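The Case Against the Perfect T-Shirt Fold

Every few years somebody decides we have been folding our shirts wrong. This winter it was Starano, the storage label from Otham, whose slim booklet promises a crisp rectangle in six moves and, by implication, a calmer life. I own 172 dollars' worth of their drawer dividers. I am not calmer.

The booklet does get one thing right, and it comes before any folding. Lay the shirt flat on a clear surface, collar to one side, and deal with the sleeves. A rumpled sleeve goes straight into the fold and stays there. Tape lines on the table help too, if you care about straight edges. I care a little.
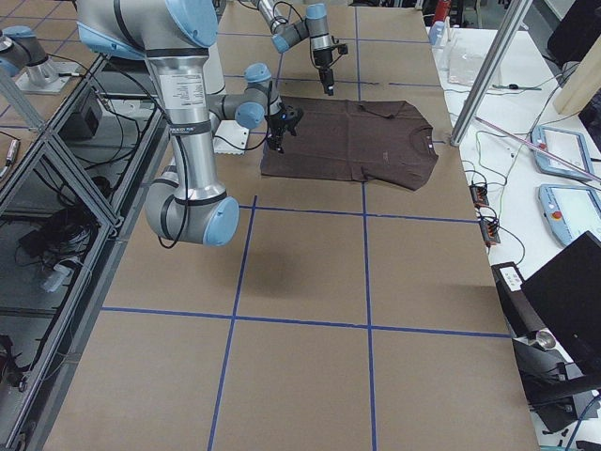
What the booklet leaves out

Alvar Dalen spent nine years folding stock at Skjelbred, a clothing store where the tables had to look untouched by closing time. He read the six moves over coffee and crossed out two of them. "They're for the display," he said. "You don't live in a display."

His main complaint is about fabric. Cotton takes a crease and keeps it. Smooth synthetics slide, and a flap turned in over the front can bunch up before you reach the other side – the booklet says to "press gently," as if that settled it. Dalen folds such shirts once, rolls them and moves on.

He also thinks the chest logo should end up on top, so you can find the shirt you want. I had always assumed this was shop vanity. After a week of digging through a drawer of near-identical gray, I gave him that one. 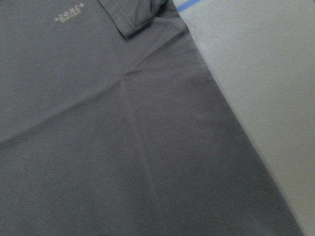
Dark gray fabric, with a small pale logo on the front and a flap folded over.

Roald Boström, who wrote the booklet, told me the method takes seven days to become habit. I gave it nine. My drawer looked good for most of them, and then I did laundry.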